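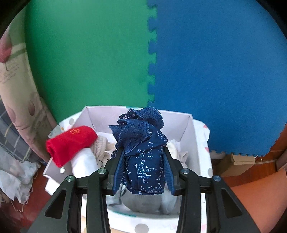

Do I fold my smalls or roll them?

Roll, mostly. Socks, vests, little towels, they all get rolled and popped in an open box. Anything with lace I just tuck in loosely, life's too short!

Do I need to buy proper drawer dividers?

I never have. I did get a set from Paner once (2 of them split by September) and went straight back to cardboard boxes. White ones look tidier, I think.

Can I put the box inside something else?

Yes, I do it all the time. A bigger tub round the outside means I can carry the lot upstairs in one go.

How much fits in?

Depends on your knits. I once got up to 41 bits in a Zengate shoebox, but the lid wouldn't go on after that.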